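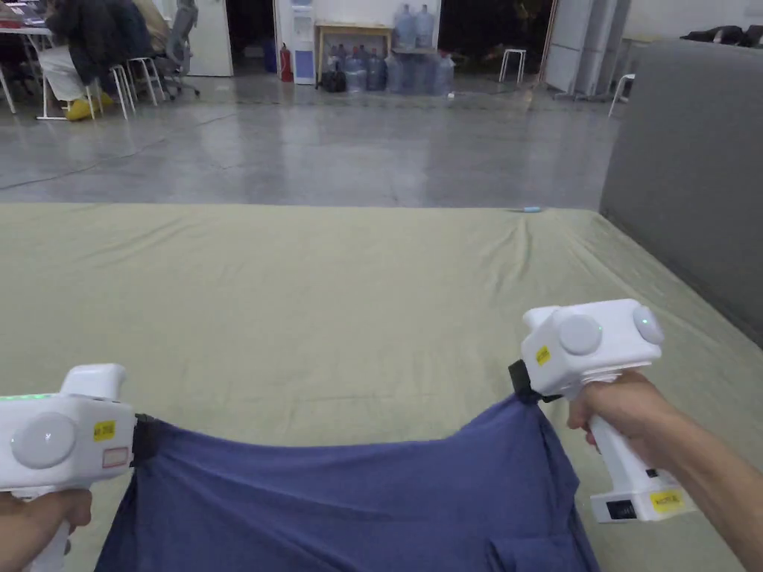
Home | Catalogue | Early Books | Help desk

Print this page | E-mail this page

June, Ailsa Geddes

Ticket: wrong printer shown for the Varnala psalter

Status: closed

Reported by Marisol Sotelo, reading room. The catalogue gives the printer of the Varnala psalter as Mladenović. The book has no title page and the last leaf is missing, so the name can't have come from our copy.

Checked the record. The printer field was filled when we loaded 900 entries from the old Ornden card index. The card reads "Mladenović?" with a question mark. The load dropped the question mark.

Searched for other cards with a question mark after the name. Found 8. All had lost it in the same way.

Dayana Bermúdez compared the type with the Murby copy, which still has its last leaf. The capitals match but the small letters are a different size. She would not name a printer on that evidence.

Changed the field to "Printer unknown, formerly given to Mladenović" and put the card wording in the notes. Corrected the other records by hand. The search index was rebuilt on Sunday.
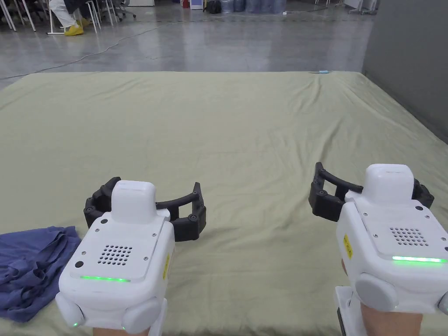

Can readers still find the psalter by searching for Mladenović?

The name is kept as a search term, so the book comes up in the results, with "formerly given to" beside it.

Azucena Meléndez tested this from a reading room terminal and got the right record. Load script now keeps question marks. Ticket closed.

Back to list | Next ticket | Top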